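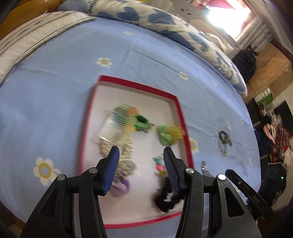
致Simar基金会项目部
关于《居家操作数据采集良好实践守则》编写工作的进展报告
2023年5月

Gülizar Demirtaş女士，您好：

上次给您写信，还是去年12月刚把工作计划定下来的时候，一转眼春天都快过完了。先谢谢您那封回信，您在附件里密密麻麻写了那么多批注，我们几个人围着屏幕一条一条读完，有几处读着读着就争起来了，争完再回头看，大部分还是按您的意思改了。下面把这段时间的工作跟您细细说一说，篇幅可能又长了些，请您多包涵。

一、守则文本到了哪一步

守则目前写成27条，已经是第二稿。第一稿的条文比现在多不少，好些是从工厂机械臂的安全规程里搬过来的，什么围栏、急停按钮、作业区划线，放在人家卧室里实在对不上。手持夹爪没有电机带着它满屋子跑，拿在人手里，真正要操心的是别的事情：采集员进门以后站在哪里，镜头会带到哪些不该带到的东西，东西拿起来以后放回哪里，夹坏了怎么办。所以第二稿的顺序整个倒过来了，先写住户，再写物品，然后写采集员，设备放在最后。

这样一改，读起来顺多了。Sequeira公司的同事看过之后来信说，新来的采集员头一回能自己从头读到尾，中间不用找人问。这句话让我们高兴了好几天。

二、试用情况

试用由Sequeira和Nirnido两家负责，到报告截稿时一共完成70次入户采集，每次结束后采集员都填了核对表，住户也可以填一张意见单，愿意写几个字就写几个字，不写也没有关系。任务都是家里最平常的活：叠衣服、收拾台面、把小件东西归类，发夹发圈、钥匙、文具、针线，诸如此类。

小件归类是大家意见最多的一类任务，我想多说几句。守则原先只要求“采集前清点物品”，听起来很合理，可一盒子发饰倒出来，大大小小，有的缠在一起，要逐件登记，采集员光做这一步就已经累了，住户在旁边等着也着急。现在改成请住户先把贵重的、有纪念意义的东西挑出来收好，剩下的拍一张整体照片留底，采集结束后和住户一起看一眼再签字。Nirnido那边试下来觉得好用，住户也放松得多。有一位老太太在意见单上写，她趁这个机会把抽屉里多少年没动过的东西都翻了一遍，还问我们下回什么时候再去。

三、几条改得比较大的规定

关于画面里的旁物。广角镜头看得宽，床尾、窗边、半开的柜子都可能进到画面里来，这一点住户往往想不到，口头解释也很难讲明白。第二稿要求采集员在正式录制前先试录一小段，当场放给住户看，请住户自己决定要不要挪东西、关柜门、拉窗帘。衣物和寝具单独列了一款：住户没有明确点头，卧室一律不进。证件、药品、信件、带人像的照片，在试录阶段就要移开，不能指望后期打码补救。

关于夹爪指尖。凡是接触过食物或者地面的指垫，在接触衣物、饰品之前必须更换或者擦拭干净，并且在核对表上打勾。金属细齿、针、链条一类容易钩挂的物品，要求先慢速试夹，感觉有拉扯就松开，改用手理顺以后再继续。链条缠进关节是采集员反映最多的小麻烦，设备检查里因此加了一句：收工前把夹爪张开到最大，看一看关节处有没有夹带住户的东西。您在批注里问这一句是不是太琐碎，我们讨论后还是想留着，理由很朴素，人家的一根细链子要是跟着我们的设备回了办公室，再送回去，那份信任就不大好找回来了。

关于两套设备同时使用。双手任务需要左右各持一个夹爪，第一稿对此没有任何规定。现在写明，双手采集时开始前要确认两边的指示灯状态，有一边不正常就都停下来，不允许“先录着再说”。录制期间如果有小孩或者宠物靠近，采集员应当把夹爪放低、松开，等人或者动物走开了再接着做，这一段数据做好标记，不必惋惜。

关于撤回。住户在采集后的任何时候都可以要求删除，不用说明理由。两家公司都已经把联系方式印在留给住户的卡片上，字号特意放大了。

四、碰到的困难

也有不那么顺利的地方，应当如实向您报告。试用期间收到2起物品损坏的登记，一起是塑料发夹断齿，一起是布面发圈勾丝，东西都不贵，也都当天赔付了，可是处理的时候才发现守则里只写了“照价赔偿”，没写由谁定价、多久之内办完。采集员自己掏钱垫上了，事后报销又走了很长的流程，对年轻同事很不公平。这一条正在重写，初步想法是每个小组随身带一笔备用金，金额小的当场结清。

另外，Erlow标注平台那边的字段和我们的核对表还没有对上。核对表里“住户要求移开的物品”一栏，导入之后会落到备注里，后面的人很容易看漏。和他们的工程师谈过几轮，对方很客气，也答应改，但排期一直往后推。在改好之前，只能请标注人员每天开工前先把备注通读一遍，我知道这是个笨办法。

还有培训。现在的培训材料文字太多，老采集员看得下去，新来的看到后面就走神了。Sequeira提议把试录、清点、收工检查这几步拍成短片，我们很赞成，只是原来的预算里没有这一项，附表里列了一个调整申请，从差旅结余里挪，总额不变，请您过目。

五、接下来的安排

下一步先把赔付条款和双手采集条款定下来，然后请两家公司换着用对方的核对表各做一轮，看看换了人、换了习惯，条文还站不站得住。同时想请您帮忙引荐一两位做住户权益工作的朋友，给第一部分提提意见，我们这些人天天和设备打交道，写着写着就容易偏到设备那边去，需要有人拉一把。

守则定稿后打算公开放在网上，谁都可以拿去用、拿去改，只请注明版本。至于要不要同时出一份给住户看的简明本，组里意见还不一致，有人觉得一页纸足够，有人觉得一页纸讲不清楚撤回和保存期限。您如果有想法，不管成熟不成熟，都请来信告诉我们。

附件：守则第二稿全文；核对表与意见单样张；预算调整申请表

祝工作顺利，身体健康。

守则编写组 敬上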